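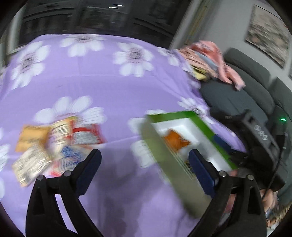

Packets out on the purple cloth, one in the box so far.

OK quick one this month, I'm typing between pickups. The packet box is back. Those of you who were here last year know the routine, those who weren't, read on, it takes a minute.

What it is: a box of small stuff. Sauce packets, sugar, tea, instant soup, the little flat things that pile up at the back of a drawer and never get used by the person who has them. You bring yours, we sort them, we box them, they go out with the November food bags. A bag of rice and a can of beans is dinner. A bag of rice and a can of beans plus something with flavor is a dinner you might look forward to.

We sent out 227 bags last time and ran dry on packets well before the end. Despina Fragkou was down to splitting a strip of bouillon between the last few families, and she was not happy about it, and she told me so, twice. So. More packets please.

WHAT WE WANT

Flat and sealed is the whole rule really. Ketchup, mustard, soy, hot sauce, honey. Tea bags if they're in their own wrapper. Drink mix. Cocoa (always goes first). Dry soup, gravy, taco seasoning, yeast. Salt and pepper fine but we have a LOT of pepper. Other languages on the packet are very welcome, just stick a note on with what it is, Davoud Shahbazi reads Farsi and a bit of Turkish and Ozan Tuncer does the rest of the Turkish, but past that we're guessing.

WHAT WE DON'T

Anything open, obviously. Anything puffed up. Anything past its date - I know, I know, ketchup lasts forever, but we can't hand it to people. Medicine packets, no, not even cough drops. Silica gel, please look before you tip the drawer into the bag. Pet treats go in the other bin by the door.

Also nothing loose twisted up in foil or cling wrap, even if you labelled it nicely. Somebody brought saffron that way last year and it killed me to say no.

HOW THE SORTING WENT LAST TIME (and what we're changing)

Last time we tipped everything on the bare table and it was a mess. The packets are slippery, they slid off, they got under the radiator, Kai Sperling was still finding sweetener in spring. Now we put a cloth down first. The purple one with the big white flowers, if you've seen it, the packets stay where you drop them and the shiny ones don't skate around. It goes in the wash after every session so don't panic if you spill.

Second change, smaller batches. Don't dump the whole bag. Take a handful, spread it out on one side of the cloth, box on the other side, and move them across one by one. Sounds slow. Is slow. But you get to look at each one, front and back, and the looking is the job. We caught a lot more split corners this way when we tried it out in October.

Third, open boxes with a low side. The tall ones looked tidy but you had to reach right down in and you couldn't see what you already had. Any shallow box does, tea box, chocolate box, whatever's white on the inside is nicest as you can see the bottom. Thodoris Politis has been saving them up for us and has a stack in his hallway that his kids have been told not to touch. If you have more, bring more. Flatten nothing, we need the corners.

And lay them down flat. Don't stand them up like file cards, it looks great for a minute and then somebody picks up the box and they all fan over. When a box is full, write what's in it on the side in marker, then put it on the shelf under the window. Sweet on the left, savory on the right. Mixed boxes in the middle and someone will get to them.

A NOTE ON MIXING

We argued about this so I'm writing it down. One box per type was the old way. It's easier to sort but harder to pack, as the bag packers had to go down the whole row with every single bag. This time we'll do both. First pass by type, then a second pass where we make up mixed sets of packets, and each set goes straight in a bag. Target is 100 sets ready by the first packing evening, the rest can be done on the go. If a set comes out all mustard, take it apart and start over, you'd want someone to do it for you.

Colors help more than you'd think by the way. Spread out a handful with a couple of different colors in it and you've usually got different things. Not foolproof. I put two orange ones in the same set last month sure they were different and they were both chicken. Read the print.

WHEN AND WHERE

Drop-off is any time the door's open, box by the coat hooks. Sorting is evenings from 6, back room, come for 40 minutes or come for the whole thing. Bring reading glasses if you use them, the dates are tiny and they hide them in the crimp. Kids welcome if they can sit, they're good at this, better eyes than us.

There's tea. There is also cake if Despina's in a forgiving mood (see above).

We need 2 more people for the last evening in particular, the late shift, mostly stacking and writing on boxes. No lifting to speak of. Reply to this email or just tell Davoud, he's keeping teh list.

ODDS AND ENDS

The big scissors are missing again. Orange handles. If they went home with you no questions asked.

Thank you to whoever left the whole carton of cocoa by the door with no name on it. It's already sorted and gone on the shelf.

Somebody asked if they can send money instead. Yes, of course, but we'd still like your drawer. Everyone has the drawer.

Right, have to run. More next month, with the final count and probaly a plea for coats.

14 shares | 3 comments

Recent items
- Coat rail: what sizes we're short of
- Jar lids, please match them before you bring them
- Packing evenings, who's on and who's swapping
- The shelf under the window is finally straight
- October thank-yous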